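Handout 4: Getting gripper poses out of marker tracks

Read this before the April lab. It follows on from the calibration handout and assumes you can already convert between a rotation matrix and a quaternion without looking it up.

1. What the tracker gives you

Each hand-held gripper carries a cube with fiducial markers on its faces. The detector looks for marker corners in every image, matches each marker to its number, and solves for the pose of that marker relative to the camera. You then apply a fixed transform to get from the marker to the cube centre, and a second fixed transform to get from the cube centre to the point between the jaws. We call that last point the tool point. All the planning code works on the tool point and knows nothing about cubes.

The two fixed transforms live in the Toker configuration file, one block for the left gripper and one for the right. They are not interchangeable. If you load the left block for both hands, the right hand's path will look smooth and sensible and be in the wrong place.

2. Time

The camera runs at 30 frames a second and the jaw encoder has its own clock. Toker stamps both on arrival, so there is a delay between them that you have to estimate. The usual way is to open and close the jaws sharply a few times at the start of a recording, then slide one signal against the other until the peaks line up. A shift of 2 frames is common. Write the shift you found into the log, with its sign. Last year several groups applied it backwards and doubled the error.

3. Missing detections

Markers get lost. A face turns edge-on, a sleeve passes in front, or the light on a glossy surface washes out the corners. Bathroom tasks are harder than table tasks in this respect, as white basins push the exposure about and the hands work low down. 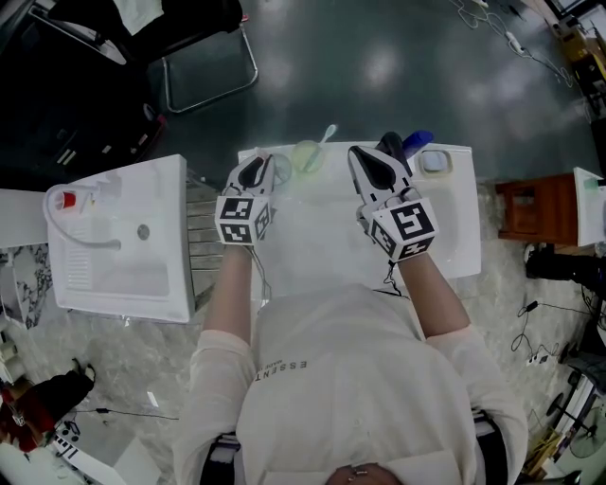

For gaps shorter than 20 frames, interpolate. Use straight-line interpolation for position and slerp for rotation. Do not interpolate the quaternion parts separately, and check the sign of each quaternion against the one before it, or the hand will appear to spin the long way round.

For longer gaps, cut the recording in two. Filling a long gap produces motion that never took place, and the policy will learn it.

A single visible face can also give two possible poses that fit the corners almost equally well. In the plots this shows up as the cube flipping between two tilts from one frame to the next. Keep the solution closest to the previous accepted pose, unless its reprojection error is clearly worse. When two faces are visible, solve for both together and the problem mostly goes away.

4. Frames of reference

A head camera moves with the wearer, so a pose in camera coordinates mixes hand motion with head motion. We store two versions of each path:

camera: tool point relative to the head camera, as measured
world: tool point relative to the start of the recording, using the head path from the Ninh odometry module

Use the world version for replay and the camera version for checking detections. If the head path drifts, both hands drift together in the world version. If only one hand moves oddly, look at the markers first.

The pose of one gripper relative to the other does not need the head path at all. It is often the cleanest signal you have for two-handed tasks.

5. Exercise

Take recording 1382 from the Sundasex folder. Run the detector with default settings, plot the position of both tool points in camera coordinates, and mark every gap. Then estimate the encoder delay, fill the short gaps and export the world paths in Fosberg format.

Hand in the plots before and after filling, your delay with its sign, and the list of cuts. Code goes in the course repository under your group number. The export script fails without an error message if the output folder does not exist, so make the folder first.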